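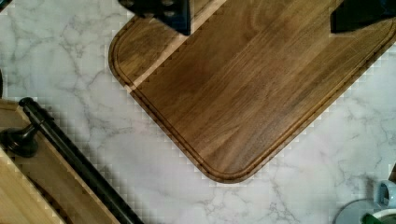 Walnut board, marble bench, and a groove to catch the juice.

Welcome to the kitchen page of the Brirell share house gallery. Ayman Farah asked for fewer sunsets and more crockery, so the colour scheme this month is grey, with outbreaks of fruit. Click through at your own pace. The bench isn't going anywhere, and neither is the toast.

The board came from a market stall in Drerngate and cost me $35, after a negotiation I lost. It has a paler stripe on one side that I've grown fond of. Periklis Tsakiris says it should be oiled every December. He has never oiled anything.

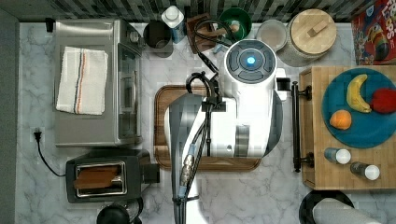 Toaster oven with its tea towel on, plus a banana on the teal plate.

We own a toaster oven and a toaster, and they live one below the other like neighbours who share a fence and don't speak. Vasilis Ionescu moved in with one, I moved in with the other, and neither of us would budge. Peace was made over crumpets.
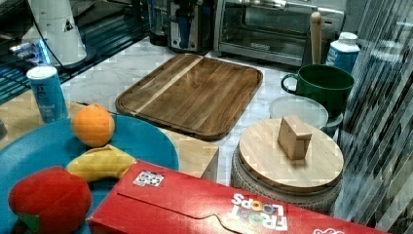
Froot Loops, lying down. The logo is upside down from here.

Breakfast is a matter of conscience in this house. The fruit is always within reach of the cereal, and I know which one gets refilled first. The bamboo-lidded container was my favourite find of the year, and I've been told to stop mentioning it.

The back row gets a spot of its own, dark little tiles and all, with the green mortar and its wooden pestle for a centrepiece.
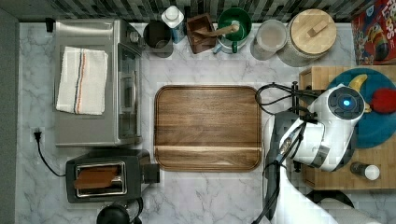 More from the house

The laundry (3 photos)
The back step at Nallivbridge (4 photos)
Georges Awwad's tomatoes, by popular demand from Georges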